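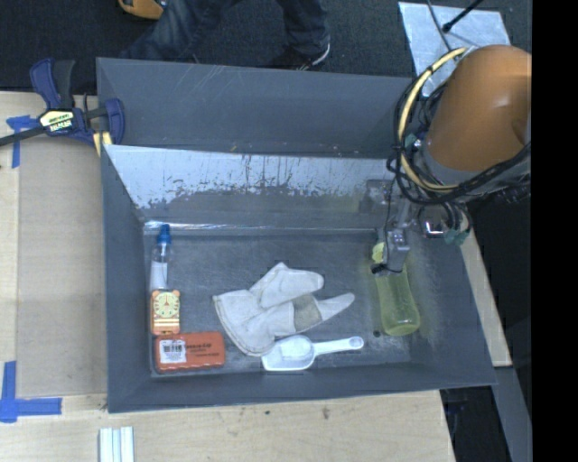

The gray bin on the bench, glove and scoop in the middle, clear bottle with the blue cap over by the left wall.

7/23/21, Luvcombe workshop, back bench

Igor and I finally got to the mixed bins today, which I have been putting off since June (I know, I know). This is the stuff that drifts off the shelves and never finds its way home, and for months our system has been to drop it in the nearest bin and feel vaguely guilty about it. Well, Friday afternoon was quiet, so we picked bin 37 and made a start!

I do like these big dark gray bins from Nudden. The floor of this one is all scuffed, but that's just looks, and you can see what you've got at a glance when things are laid out with a bit of air between them. I'd be happy to stay with the same kind for the new shelving if Ileana Bălan can get them at the old price. She was going to call Ambaye about it and I haven't heard back.

Where things should go, so we stop having the same conversation:

The white scoop belongs with the dry goods. It has a little recess at the end of the handle and I wondered about a peg for it, but I'd want to try that before I go putting up pegs everywhere.

The off-white work glove goes to the glove drawer. I went through that drawer for its partner and came up with nothing but two lefts from a different set, so if anyone has a lone glove with a tan stitched edge on the cuff, please bring it over and we can reunite them.

Bottles: the blue-capped one and the yellow-green one both want the low shelf by the sink. Igor would rather have them split up by what's in them, and he's probably right, but that means reading every label and I ran out of afternoon. Leave them together for now, upright please.

The red box has its barcode label on, so it can go straight into the stock list under 2512 and then up to the Dorura shelf with the rest of that order. I haven't typed it in yet.

The orange thing with the clock sort of face is the one I can't place. I asked Igor and he thought it came with the Dorura order too, only it isn't on the packing slip. I've gone through that slip twice now. It can live in the "ask Ileana" tray until she's back in, and if it's yours, just take it and leave me a note.

Still to do: bin 96, which is much worse. Also new labels for the sink shelf, the old ones are curling up at the corners and I keep smoothing them down with my thumb every time I walk past. Igor Jireš has the label tape.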